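Oseck Cell Guide
Section 9: Setting up the sorting table

The puzzle board goes lengthwise behind the three bowls, with the row of pegs on the far side. 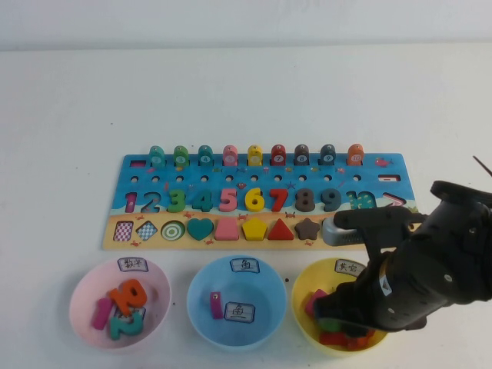 Before you start

Clear the arm's path and run Lei, the start-up check. It's quick, and it's a lovely thing to watch - every joint gets its turn!

1. Set the bowls in a row in front of the board: pink (数字, numbers), blue (鱼, fish), yellow (其它, other).

2. Turn the labels so you can read them from the front.

3. Jog the gripper over each bowl at 400 mm above the table, then save the three points in Iver.

4. Send the arm to the shapes along the lower strip and save that height too.

Note: if Iver shows code 651, a point is missing. Save it again and carry on.

Caution: keep hands off the table while the arm is powered - even at jog speed.

Now try your first full sort. Enjoy it!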